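Travport Boards > Automation > Papers and results
Thread: Wrist camera only grasping, does the Kuvton result hold up? 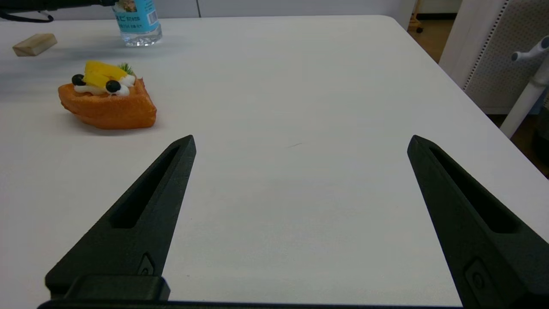 Opening post and the numbers

femi_onyeka wrote:
Wrist view from our bench at Urthorpe, gripper open, with the pastry, the wooden block and the water bottle on the white table. We're trying to repeat the Kuvton method, the one that drops the overhead camera and trains on the wrist view alone. The write-up claims 106 good picks out of 114 on soft food. We ran the same 114 trials with our own objects and got 75.

I'm not saying they made it up. I am saying that's a big gap for something sold as "works on any table". Has anyone else had a go?

oadeyemi wrote:
What counts as a good pick in your version? I read theirs twice and the best I could find was "object leaves the surface". You can get a cream cake off the surface with a shovel.

femi_onyeka wrote:
We used their wording for the 75. If you also ask that the topping stays on, we drop to 67. They don't report that at all.

slowloop wrote:
Eight lost to a stricter rule isn't much. I'd have guessed far worse with fruit sitting on cream. To me that says the grip is fine and the finding is the problem, so why is everyone going after the scoring?

oadeyemi wrote:
Because the scoring is the headline. If the measure is soft then the comparison with the overhead setup is soft too, and that comparison is the whole paper.

Titilayo_O wrote:
Bit unfair. They do run both setups under the same rule, so whatever you think of the rule it applies to both. My complaint is the lighting. Everything in theirs was done under one lamp with blinds down. Femi, your tabletop goes very bright on the right and it's white to begin with. A pale object over there could easily wash out.

femi_onyeka wrote:
Fair point, and I haven't split our failures by side of the table. I can do that, we kept the positions.

hsieh_sf wrote:
Please do it before anybody argues further. Also, did you retrain or use their weights as they came? Your fingers are black with a long slot down each inner face. If theirs are a different shape then the bottom half of every picture is something the model never saw.

femi_onyeka wrote:
Their weights, then a short top-up on our own demos. The paper says finger shape "has little effect". No table for it, just the sentence.

hsieh_sf wrote:
Then I don't believe the sentence. At Osagie we changed nothing but the fingertips on a similar method and had to start over.

slowloop wrote:
Similar method isn't the same method though. You can't knock them for no table and then give us an anecdote.

hsieh_sf wrote:
I'm not publishing mine.

EfeA wrote:
Has anyone asked them for the trial videos? I wrote in and was told they'd be up in May. The repo was last touched well before that reply. Until I can see the eight they count as failures I'm filing this under "maybe". I'd like to know if the failures were all one sort of object.

Titilayo_O wrote:
I'd wait for the videos before calling it either way. Wrist only is a good idea even if the number is flattering. One less camera to line up is worth losing a few picks for in my book.

oadeyemi wrote:
A few, yes. 106 down to 75 isn't a few.

femi_onyeka wrote:
Plan for now: split the failures by position, then a fresh run with the blinds shut and the same weights. If that closes the gap I'll say so here. If it doesn't, I'll retrain from scratch with our fingers in view and post both sets, including the toppings score.

slowloop wrote:
Can you put the block in a separate column? Lumping a hard lump of wood in with cakes will hide whatever's going on with the soft stuff.

femi_onyeka wrote:
The block isn't in the 114, soft food only. Happy to run it separately if people want it.

EfeA wrote:
Yes please. If it misses the block as well then you can stop blaming the cream.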